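Progress report to Nitovska, household chores project
Thursday, April 4, 2019
From: Ruairi Rutherford, Grevambridge workshop

Short one this time, grant paperwork due same day. Money first: 1374 dollars left in the equipment line, nothing owing.

Question you asked in September was whether a machine can do kitchen jobs without someone hovering. Answer so far: some jobs, some days. Setting out cups is the best of them. Cutting fruit we only do with pretend tools and won't move to a real blade this year. Folding cloths is slow, still well behind a bored teenager.
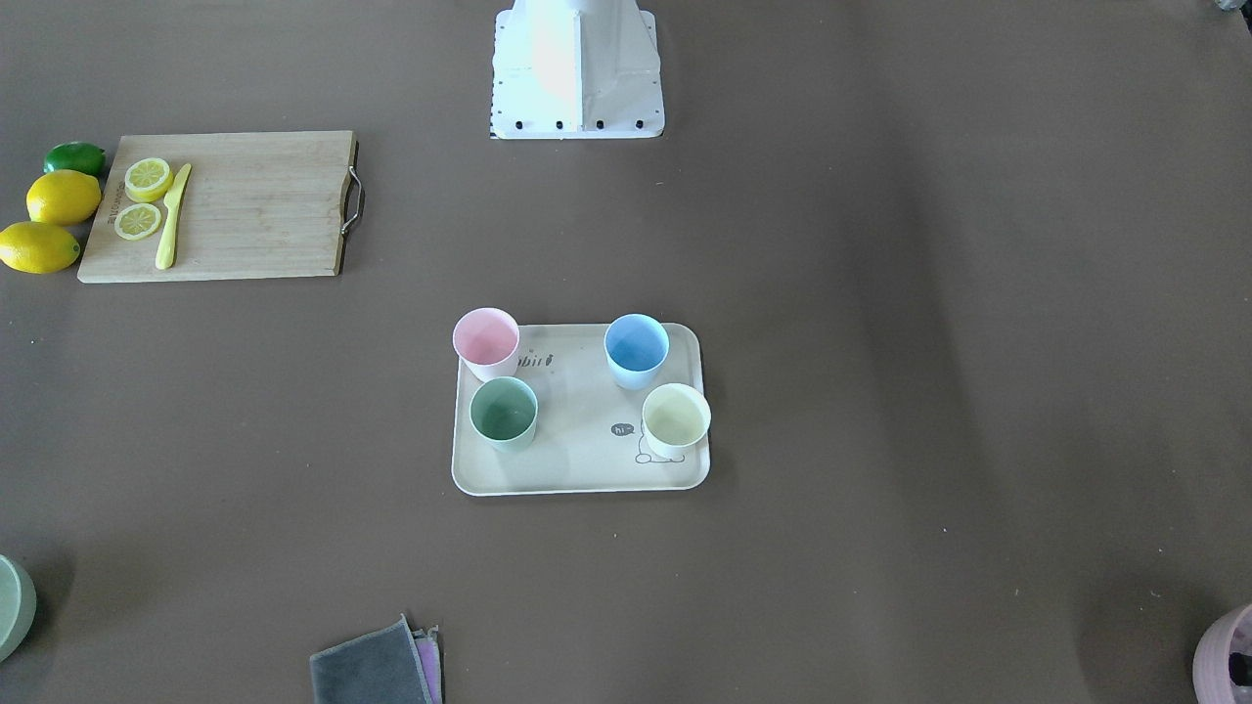 Kitchen table set-up: four cups on the tray, lemon slices and toy knife on the board.

Cups. Gaete rewrote the grasp planner and it favours the rim now. Better when the cup is upright. Pastel colours against a cream tray gave the old vision code greif, the new one copes. Close to about 2000 logged attempts over the whole project, full table comes with the final report.

Tipped cups are the sore point. Once one's on its side the software often loses the rim and goes looking for it somewhere else. Skolance think more training on odd angles will fix it. I'm less sure, may need a differnt approach altogether (nudge it upright first, then grip).

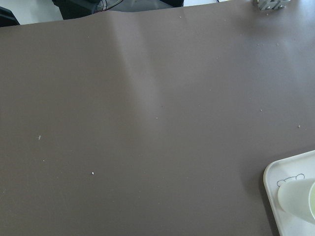
Green cup lying on its side in the tray.

Also on the list: mat to be flattened or replaced, ridges throw the height estimate out. Wipe down between sessions, crumbs and specks get flagged as objects. Boring stuff but it eats hours.

Next quarter: tipped cups, then cloths again. Would like to shift 2 weeks of Gaete's time from fruit to cups, need your OK on that by email please. Shop-floor trial (shelf tidying) stays parked until cups are reliable.

Ruairi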